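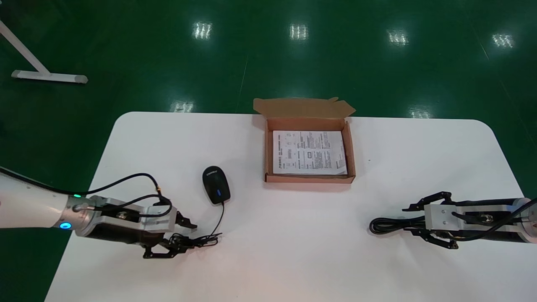
Jin-sol Yeom writes that a machine able to coil a cord and close a carton would be worth more to her packing bench than any new shelving, and asks whether the time has come.

The Prurnwood workshop desk advises members to wait. Rigid goods of one size can be left to a machine. Cords cannot, as they shift each time they are touched. Until this improves, the following practice is recommended for mice and other small corded items.

Lay the item flat with the cord leading away from it – never wrapped around the body. Fold the cord in loops the width of a hand and fasten it with a paper band. Place the leaflet in the box first, printed side up, then the item. Close the lid without forcing the tabs; a torn tab should be taped from the inside.

Members considering a trial should set aside one table and keep to a single product for the first 5 days. Notes on the Tekis and Vanau benches will be added after 18th March.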